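Why does wood have stripes?

Zotia Kids — Feb 17, 2019

Look at a table or a door. If its made of real wood you can probably find lines in it. Wavy ones, straight ones, swirly ones. Those lines are called the grain.
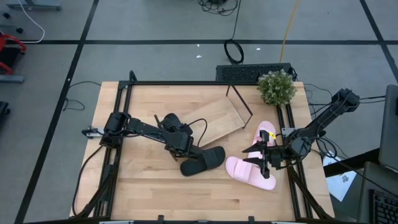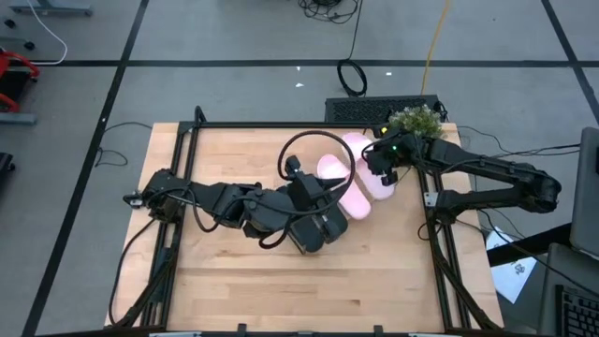

Light wooden tabletops. The first is made of strips joined together.

So where does grain come from? From the tree growing! Every year a tree adds a new layer just under its bark. In spring it grows fast — pale wood. By August it has slowed right down — darker, harder wood. Pale, dark, pale, dark. One pair for each year in lots of trees.

Cut straight across the trunk and you see rings. Count 11 rings and the tree was 11 when it was cut. Some trees have more than 100. Good luck counting those.

Cut the trunk longways into planks and the rings turn into stripes. Same layers, differnt view.

Wide ring? Good year, plenty of rain. Thin ring? Maybe a dry one.

And knots — the dark round bits? Thats where a branch used to be.

Try it: put paper on some bumpy wood and rub with a crayon. Do 2 or 3 different bits and see which has the closest lines.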